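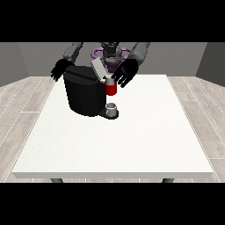

The ice hockey final is on Sunday, May 21, 2023, and the Preltum Social Club will open early for anyone who wants to watch it with other people. Doors open two hours before the first face-off. The big screen in the back hall will carry the game with full sound, and the smaller set by the bar will show it with the sound off for those who prefer to talk. Coffee is free until the end of the first period, from a black machine like the one on the white table at the top of this item. After that it goes back to the normal price.

Seats in the back hall can be held in advance for parties of four or more. Call the club or put your name on the sheet by the door. Held seats are kept until the puck drops and then go to whoever is standing. There is no charge for members. Guests pay 7 dollars, which includes a bowl of soup.

If you can't get to the club, three other places nearby have said they will show the game. The Hervieu on Mestska Street has the largest screen in the neighborhood, but the kitchen closes early on weekends, so eat first. The Tradix bowling alley will have the game on over all 14 lanes, and you don't have to bowl to sit down. It gets loud. The library annex is showing it in the reading room, with no food or alcohol, and children are welcome if they come with an adult.

Parking on Mestska Street is limited to one side because of the water main work. The lot behind the bowling alley is open to everyone that day. The number 4 bus runs on its weekend timetable, and the last one leaves the stop outside the club before a long overtime would be over. Plan a ride home if you mean to stay to the end.

Anatole Bodin is running the prediction sheet again. Write down the final score and the name of the player you think will get the first goal. Entries are one dollar each, and all of the money goes toward new boards for the outdoor rink. The last sheet, in December, brought in nearly 200 entries for the holiday tournament, and the rink fund now stands at 2795 dollars. Entries close at the opening face-off. If two people have the same correct answer, they split the prize, a pair of season passes for the rink.

Jerseys and scarves are fine in the hall. Please leave horns and drums at home.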